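Sorting small packs on the bed before storage
Fluvell household notes, sheet 20

Work on a made bed with the cover pulled flat. Small packs stay where they are put and can be seen against one surface. 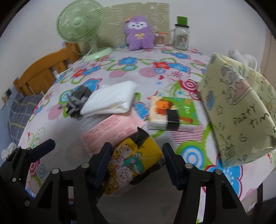

Small items set out on a flowered bedspread, with the pale-green "PARTY" container to the right.

1. Close opened packets with a strip of tape across the top. Fold the end of the tape under by 2 mm so it lifts cleanly.
2. Hold small boxes shut with an elastic band - one turn, not stretched hard, or the card will buckle.
3. Fold cloths and pads flat and tie them at one end.
4. Keep printed sheets with the item they belong to.
5. Gift boxes and bags can be reused for light items only, up to 30 items in each. Put flat things in first.

Check bands every October and replace any that have cracked.

Notes by Aldana Painemal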